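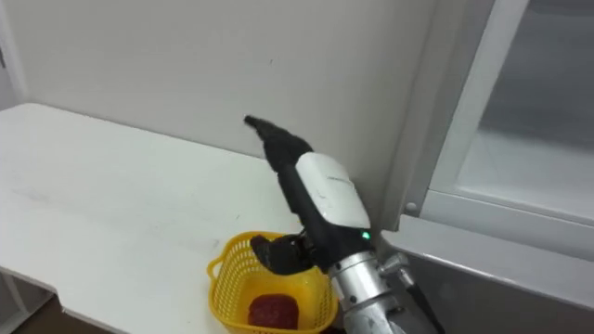

Section 2: Getting Your Sulfite Kit Ready and Running the First Test

Okay, you've opened the box and (I hope) peeked at Section 1. Now we get to the fun part! I wrote this section for the Ranora sulfite kit after a whole winter of testing dried apricots, bottled lemon juice and my cousin's white wine at my own kitchen counter, so you're getting my habits along with the official steps. The kit gives you a quick reading of sulfites in food and drink. It won't replace a lab report, and if somebody in your house has a serious sulfite allergy, please don't use a strip to decide what they can eat.

Before you start

Take the strips out of the fridge and let the tube come up to room temperature with the cap ON. I ruined my first tube by opening it cold. The strips picked up moisture from the air and every one of them turned a sad, blotchy pink before it got anywhere near food.

You'll need the Ranora tube, the Gerden dropper bottle, a clean glass or cup, a timer and some distilled water. Tap water is fine for rinsing the glass, but do the last rinse with distilled.

Setting up

1. Check the lot code on the tube against the color card. Mine is lot 318, and the card has the same number in the bottom corner. If yours don't match, stop and write to the shop, because the colors shift a little from lot to lot.

2. Wipe down your work surface and dry it. Skip the bleach cleaner on testing day! Bleach and sulfite cancel each other out, and even a light film on a glass can drag your reading down.

3. Run a blank. Dip one strip in plain distilled water, shake off the drip and wait. It should stay at the palest square on the card.

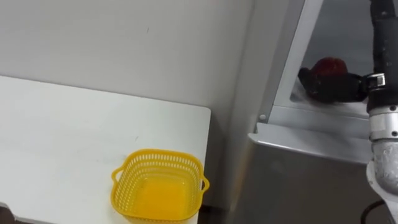
If the blank shows any color at all, rinse the glass again and try a fresh strip. Two bad blanks in a row usually mean the tube has gone off, and there's no point in carrying on with it.

Preparing the sample

4. For liquids, pour enough to cover the pad on the strip. Fizzy drinks need to go flat first, so stir them gently until the bubbles quit (don't shake, you'll lose sulfite to the air).

5. For dried fruit, chop it small, cover it with distilled water and leave it to soak for 23 minutes. Yes, that's an odd number, and yes, it's the one printed on the Ranora card. Keep a lid on it while you wait.

6. Add 2 drops from the Gerden bottle and swirl. This brings the acidity into the range the strip likes.

CAUTION: The drops sting. Wear gloves, keep them away from your eyes, and never taste a sample once they've gone in. Pour it down the sink with plenty of water when you're done.

Reading the strip

7. Dip for one second, lay the strip flat with the pad facing up, and start the timer. Read it at 30 seconds, in daylight if you can. Warm kitchen bulbs make everything look higher than it is. I do mine in the morning, and in December that gives me a pretty short window.

8. Write the number down right away. The pad keeps darkening, so a strip you come back to after lunch tells you nothing.

Note: Red wine and dark juices stain the pad. I used to dilute them one to one and double the result, and I was rather pleased with myself about it until I got a letter.
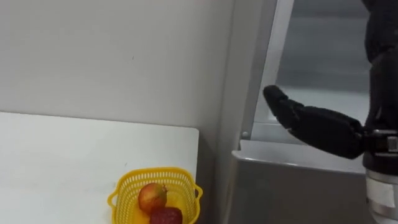
Fulvio Fabbri wrote that diluting alone doesn't fix it, because the pigment still sits on the pad and gets read as sulfite. He runs a second strip in the same wine after treating it with a drop of peroxide, which knocks out the sulfite and leaves the stain, and then compares the two. I tried it his way and I've switched over. My readings on the Valentini red finally agree with each other!

If the reading looks wrong

A very high result on something fresh, like garlic or leeks, is often the vegetable itself. They contain natural sulfur compounds that fool the strip. A result of zero on bright orange dried apricots is suspicious too, so chop finer and soak a new batch.

Putting things away

9. Cap the tube within a few seconds, leave the little drying packet inside, and put it back in the fridge door.
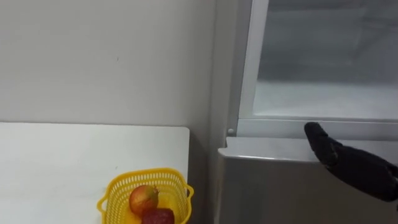

Fig. 4. Yellow basket with fruit, silver appliance, black robotic hand. Refill strips: Florketti order no. 1563.

10. Rinse the glass three times, let it air dry, and write the opening date on the tube in permanent marker. Once opened, the strips keep for six months. Section 3 covers the log sheet.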